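The Triretti open day was on 12th October, in the old mill at Lotimholm. I paid 40 for the ticket and got there early. Gavin MacKinnon took our group through the weaving floor first, then the dye room.
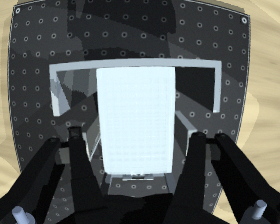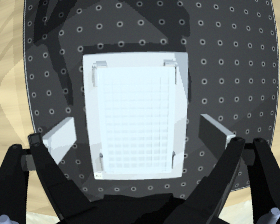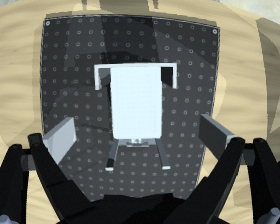
Lunch was soup in the yard, and the line was long. Afterward we saw the Wuvach loom, which has 94 shafts and is too loud to talk over. The pattern cards beside it have rows of small round holes, much like the dark board with the white bracket. The mill reopens to visitors in April.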